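Please stop tuning the planner and go look at your grasp state
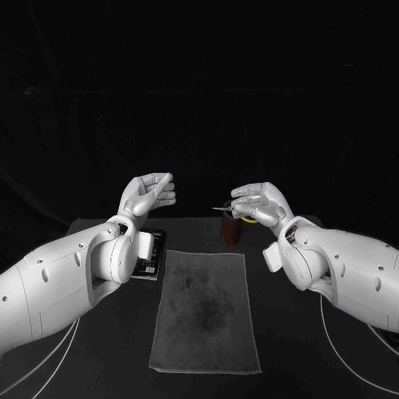 I've been writing control code for two-armed setups for a while now, and my most unpopular opinion is that most of what we call planning bugs are bookkeeping bugs. The planner gets yelled at because it's the part with the fancy name. Meanwhile the little struct that says which hand is holding what is sitting there with a stale flag in it, and every decision after that is built on sand. Take a table like ours: the left hand is empty with its thumb pressed over the fingers, and the right one has a thin metal tool in its grip with the pointed tip sticking out toward the middle. Finger angles alone won't tell you which hand is loaded! Both are curled, both are closed, and if your software decides "closed means holding" (ours did, for longer than I'd like to admit), you get a planner that very carefully protects a tool that doesn't exist.

I found this in our Tamiru stack in November, after we'd burned 19 evenings on cost weights. We had 3 different people's theories about the path optimizer and a pile of plots to go with them. The fix was a grasp check that asks the camera and the fingertip current the same question and refuses to move on if they disagree. It runs every 500 milliseconds, so it's hardly clever, and I love it.

The other half of the problem is the tool tip. Once something long and pointy is in the hand, the hand is a different shape, and the collision model has to know that. Lots of code I read attaches a tool to the model when the grasp command is sent. Sent! Not confirmed. I'd much prefer to wait 2 extra cycles and attach it when the check passes, even if it makes the demo look sleepy.

People tell me a bigger learned policy will swallow all this. Maybe, and I do like what the Simen folks are doing there. But when one of those goes wrong at four in the afternoon I still want a log line that says "left: empty, right: tool" so I know where to start looking. Right now I spend more time on that log viewer than on anything else, and the next thing I want in it is a way to scrub back to the moment the two sensors stopped agreeing.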